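Quilted table cover keeps sliding and puckering under a vase. How to fix?

Home Help > Table Linens and Soft Furnishings

Posted by Archana Jaiswal
19 Oct 2022

I have a quilted cotton cover with a polyester fill on a side table that sits against the wall. The tabletop is painted and quite smooth. The cover is smaller than the top, so there is no overhang to hold it in place. Every time someone puts something down or wipes near it, the cover moves forward and I have to pull it back.

Second problem: a ceramic vase stands toward the back with artificial flowers in it. The arrangement is top-heavy. On the quilting the base does not sit level, and it rocks when the table is bumped. The vase weighs 370 g empty.

I do not want to glue anything to the table. The cover gets machine washed every few weeks, so whatever I put under it has to come off. Clips are no use without an overhang.

3 replies

Satish Sandhu

These are two separate problems and they need separate fixes.

Sliding. Use an open-weave PVC or natural rubber rug underlay, the thin type sold for runners. Cut it 5 cm smaller than the cover on every side so that it does not show. Check the label before using it on paint. Some PVC underlays contain plasticizers that soften or stain a painted finish after a few months, and natural rubber can discolor it as well. If the label says nothing about painted surfaces, put a plain cotton sheet offcut on the table and stitch the underlay to it at the corners. You lose a little grip that way. Wash the table with diluted dish soap first and let it dry fully. Furniture polish residue will defeat any underlay.

Rocking. Quilting compresses unevenly, and the stitch lines are lower than the filled areas. A vase with a narrow foot ends up resting on two or three high points. Add weight inside the vase, as low as possible. Washed aquarium gravel works. I put 358 g in one of similar size and it stopped moving. Pour the gravel into a small cloth bag first so that it can be lifted out and does not scratch the glaze.
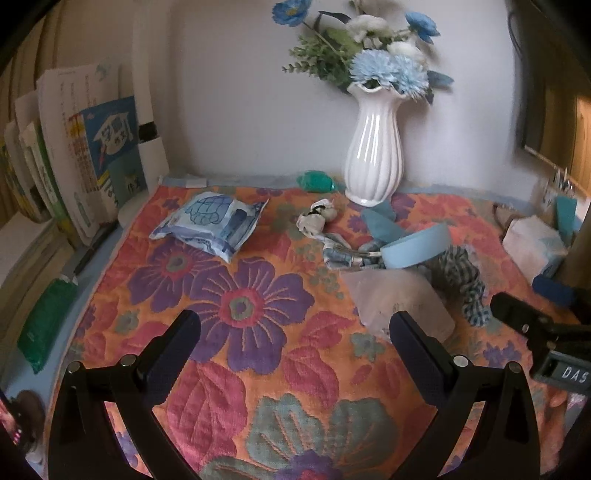
Placement

Keep the vase near the wall, but leave a gap so the leaves are not pressed against it. If the stems are wired, bend the heavier flower heads back over the base. A large bloom projecting to one side moves the center of gravity more than people expect.

If it still rocks, cut a disk of stiff cork or hardboard slightly smaller than the foot of the vase and place it under the cover, directly below. This gives the quilting a firm area to compress against. Remove it before washing.

Ankit Kashyap

Just buy a bigger cloth. With enough overhang it stays put.

Sarita Srivastava

A bigger cloth will slide too if the table is smooth. I tried that.

I agree with the underlay but would skip the cork disk. The padding is on top of it, so the vase is still standing on something soft. A flat coaster on top of the cover did more for me. Choose one wider than the foot of the vase. It can be seen, so pick a color close to the print.

For washing: cold, gentle cycle, low spin, dry flat. Tumble drying on high heat shrank the cotton on mine while the fill stayed the same size, and it puckered badly along every seam. If yours is already puckered, steam it from the back and pull it square while it is damp. Do not press the iron down on polyester fill.

Archana Jaiswal

Thank you. I will do the gravel and the underlay with the cotton layer, and try the coaster if that is not enough. The paint label says nothing about rubber or PVC.

Viewed 2453 times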